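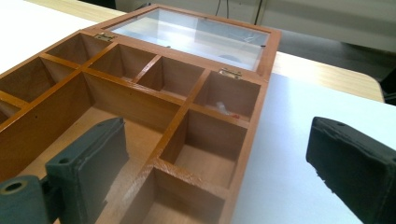 Ticket 113, opened July 18, 2023. Sermon audio at Rendach Chapel drops out partway through the Scripture reading. It happened again this morning, right in the middle of Ruth, and I felt so bad for the folks listening from home (several of them wrote in very kindly to ask if they'd lost their place!). The recording runs fine through the opening hymn and the prayer, then goes silent for 10 seconds or so at a time. 

Setup: lectern microphone into the Pritimetti mixer, then the Brusau recorder, then the upload to the Rahman sermon page.

Tried so far: new batteries in the lectern mic, no change. Swapped the cable between mixer and recorder, no change. Read all of Psalm 113 out loud on the handheld mic and got 4 dropouts, so I don't believe the lectern mic is to blame, bless it.

Update: turned off the noise gate on channel 3 and read the psalm again, start to finish. No dropouts! Our reader has a lovely soft voice and I think the gate was closing on the quiet verses. Leaving this open through September, when the evening services start up again and we use the other lectern.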